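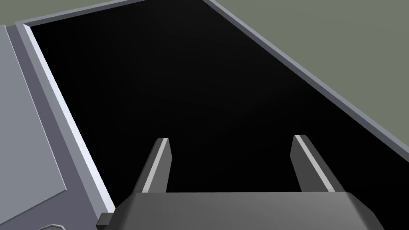 Figure 4. Dark opening with a raised blue-gray rim, from above.

Section 4: Getting your first walk ready

By now your Tredura should be charged and speaking to you in a language you like. If it is still speaking to you in one you don't, go back to Section 3 and choose again; no harm has been done. In this section we load a walk, check that it plays, and take you as far as the first stop. Set aside an evening for it, ideally the one before you travel, with a cup of something beside you and the good Wi-Fi of home.

We use the Fistamus walk all the way through, as it comes free with every handset and most of our visitors end up there sooner or later. Fistamus was a bishop's town for several centuries and is now a church, a farm, and a great deal of grass with history under it. The steps are the same for any other walk you choose.

4.1 Loading a walk

1. Open Clurkitz on your computer and sign in with the e-mail address you used when you bought the handset.

2. Connect the handset with the short cable. Wait for two beeps. One beep means it is charging but hasn't been recognized yet, in which case unplug it, count slowly to five, and try the other end of your patience (and then another USB port).

3. Click Walks, then Find a Walk, and type Fistamus. You'll see two results. The one called Fistamus Short takes in the church and the school ruins. The one called Fistamus Full adds the bishops' road, the river crossing and the old pasture walls, and has 114 spoken stops altogether. You do not have to listen to all of them! Plenty of people pick a dozen and come home perfectly happy.

4. Tick the walk you want and choose Send to Handset. The full walk takes up to 30 minutes on a slow connection. The short one is done before the kettle boils.

5. When Clurkitz shows Walk Ready, click Release and pull out the cable.

Caution: Please don't pull out the cable while the progress bar is moving. The walk will appear in your list but may stop dead halfway through a story, usually the good one. If this has happened to you, delete the walk and send it again.

Note: The handset holds several walks at once. If you run short of room, Clurkitz will offer to remove the oldest. It always asks first.

4.2 Adding the Jayasinghe maps

The Jayasinghe maps are drawn overlays that show how a place was laid out in earlier times, so that when you stand on a bare slope the little screen can tell you that you are in the middle of the tannery. They are optional, and they use more battery, but we are awfully fond of them.

1. In Clurkitz, open the walk you've just sent and click Extras.

2. Tick Jayasinghe Maps. If the walk covers more than one period, you'll be asked which one to start with. For Fistamus we suggest the later one, where the street lines are easier to follow on the ground.

3. Connect the handset again and choose Send Extras Only.

4. On the handset, press Map once for the modern map and twice for the old one. Press and hold to go back to the story.

Note: Dotted lines on an old map mark a guess by the people who drew it. Solid lines mark walls and paths that have been dug or surveyed. We get letters about this every summer, and they're always interesting, so do keep writing.

4.3 Checking the sound

Stories at Fistamus are read by Maj-Britt Lindqvist, who has a low voice and takes her time. Indoors she is easy to hear. On an open hillside with the wind coming at you sideways, she needs a bit of help, so it's worth setting things up properly now.

1. Plug in your earphones and press Play on the stop called Welcome.

2. Turn the side wheel until the voice is comfortable, then one more click.

3. Go to Settings, Sound, and switch on Outdoor Voice. This lifts the speech a little and turns down the music between chapters. (If you love the music, leave it off. The hymn at the church stop is lovely.)

4. Want to read along? Go to Settings, Text, and choose Large or Very Large. The words scroll at reading speed, and you can stop them with the center button.

Caution: Leave one ear free wherever the walk crosses a road or a farm track. The handset will give a low double buzz before these crossings, but it knows nothing about tractors.

4.4 Starting the walk on the day

1. Stand outdoors with the sky above you and turn the handset on. Give it a minute or two to find its position. The small arrow on the screen will turn from hollow to solid.

2. Choose Fistamus from the list and press Begin. If you are more than 100 meters from the first stop, the screen will show an arrow and a distance in place of the story. Follow the arrow, but use the paths. The arrow is very honest about direction and rather careless about bogs.

3. When you reach the stop, the handset buzzes once and the story begins. Press the center button if you'd like to look around in quiet first.

4. To skip a stop, press Next. To hear it again, press Back. To save a place for later, press the star, and it will be waiting under My Places when you get home.

Note: Inside the church the position signal often drops out. Choose the stops by number, using the list printed on page 33 of this guide. Please use earphones inside, and pause the walk if a service begins.

Note for winter visitors: From February until the thaw, the river crossing may be closed. In Clurkitz, tick Winter Route before you send the walk, and it will take you back along the pasture walls. You lose three stops and gain a very nice view of the church from the north.

4.5 If something doesn't go to plan

The arrow stays hollow. Move away from walls and wait. If nothing changes, turn the handset off and on again while standing in the open.

The story plays in the wrong place. You probably have an older copy of the walk. The Fistamus stops were measured again for the edition of 27 Mar 2019, and earlier copies put the school ruins on the wrong side of the lane. Connect to Clurkitz and choose Update Walks.

The old map is blank. You've walked off the edge of it. Press Map once to find yourself on the modern one.

The buttons don't respond. Slide the lock switch on the left side toward you. This catches nearly everyone at least once, ourselves included.

Saving your starred places and printing them as a travel diary is covered in Section 5.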